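CHAPTER 8
Mixed Small Goods

Before you read
Go to the table, shelf, or counter where small things pile up in your home. Write down what is there before you move any of it. Bring the list to class. Do not tidy first.

Key terms: mixed lot, parent group, holding box, standing goods, date check, return trip

Advice on home storage usually starts with the container. Buy a box, the advice goes, and the mess will find its way in. Students who come to this course have often heard that for years, and many of them own a lot of boxes. This chapter takes a slower line. A box is a wall with a floor. It keeps things from rolling away, and it hides them from anyone sitting down at the table. Whether it does more than that depends on what goes in and who has to get it out again.

The goods we deal with here are the ones left over after the earlier chapters. Clothes, dishes, tools, and papers each have a room or a piece of furniture that more or less claims them. A bottle of pills, a correction tape, a tube of cream, and a pot of nail polish have no such claim made on them. They are small, they are used in different rooms, and they tend to end up together on the nearest flat surface. We call this a mixed lot.

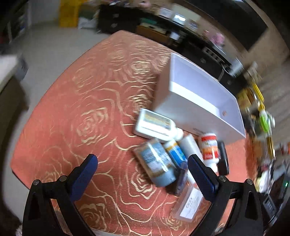 Figure 8.1 A mixed lot gathered in front of an open white box.

The usual first step with a mixed lot is to sort by kind, and most manuals print a chart for it. Medicine goes here, beauty goes there, office supplies go somewhere else. The chart looks fine on paper. At a real table it slows down almost at once, since so many small goods come in much the same white plastic. From across the room a supplement and a skin lotion can pass for each other, and the person sorting has to pick up each thing and read it. Any method that promises to clear a table at a glance has skipped the reading.

Reading takes time, and it sometimes takes a second person. In homes where more than one language is spoken, the one who does the tidying may not be the one who can read the label. A bottle that nobody at the table can read should be set aside for someone who can. Guessing by the shape of the bottle is a poor habit, and sorting by the color of the cap is worse.

8.1 What a label can tell you

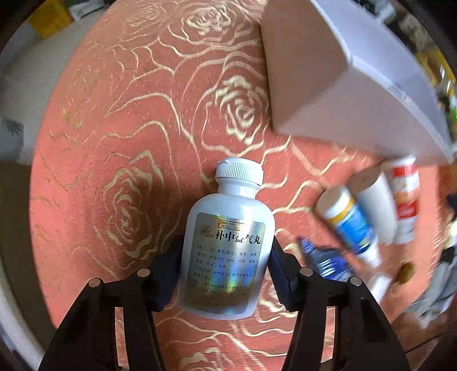

Leonora Magbanua

I wrote this section after teaching the storage unit at the Manalo evening school, and I still argue with parts of it. The course plan I was given said to sort medicines by what they are for. I doubt that this works well for most families. A traditional remedy such as 补中益气丸 (bu zhong yi qi wan) has its name in large type, then the ingredients, then a section on uses, then smaller type that can be very hard to read on a shiny label. The name alone will not tell a stranger what drawer it belongs in. The uses might, if you can make them out. So students would ask me whether it went with the stomach things or with the tonics, and I would give an answer, and the next week a different student would give a better one.

What I ask for now is less ambitious. Keep everything that is swallowed in one parent group. Keep it in its own bottle, with its own label, facing out. Look for the date, and if you can't find the date, take it to a pharmacist. I do not care whether the tonic stands to the left of the vitamins.

People also bring me decanting kits, with matching jars and blank stickers. I would leave those in the store. The maker's label is ugly and small, and it is the best record you have.

8.2 The holding box

A holding box is a box without a lid, used for the length of one job. Set it on the table you are clearing, place goods in it as you read them, and stand up whatever will stand. Goods that stand in a row along the back wall can be read without being lifted. Goods laid flat on top of each other have to be dug for, and by the time someone has dug, the order is gone.

Leave the front of the floor open for the things you have yet to make up your mind about. Put them down there, go on to the next one, and come back.

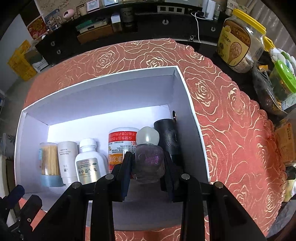 Genalyn Panganiban has objected, in a letter to the authors, that all of this gives far too much credit to the box. Her own view is that toothpicks, vitamin C, and nail polish have no business sharing one even for an afternoon, and that a family which sees them lined up neatly will simply leave them that way until September. She would rather have each thing walked straight to its own shelf, one trip at a time, however many trips that takes.

We think she is right about the risk and too hopeful about the walking. Alfredo Salazar followed her rule with his Saturday group in Larville, and the group gave up on the trips well before the table was clear. Still, her point stands as a warning. A tidy row of unlike things is easy to mistake for finished work, and we have seen holding boxes turn into furniture. The test is the return trip, when the contents leave the box and go to the rooms where they are used. If you have no time left for it, do a smaller part of the table.

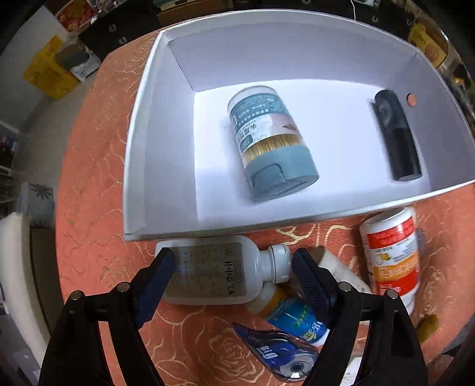 Size matters too, though less than catalogs like the Kendau one suggest. With a large box, a couple of tall things lean over and take up the floor, and the rest stay out on the cloth as before. A small box fills fast and forces a decision. Our own preference is for a box just deep enough to keep a bottle upright, but we have no figures to back this up, and you should try more than one.

Be careful as well with the claim that clearing a table saves money. A handout once used in this course stated that a family could save around $1,000 a year by finding things it already owned. Consolacion Mercado tried to trace the number and found no source for it. We have taken it out. Finding the correction tape may save you the price of a correction tape.

To discuss
Compare the list you made before reading with a classmate's. Which goods on it could you name without picking them up?

Rosalinda Gatchalian keeps her vitamins next to the Brita pitcher so that she remembers to take them. By the rules in 8.1 they are in the wrong place. Should she move them?

Section 8.3 takes up the date check and what to do with goods that fail it.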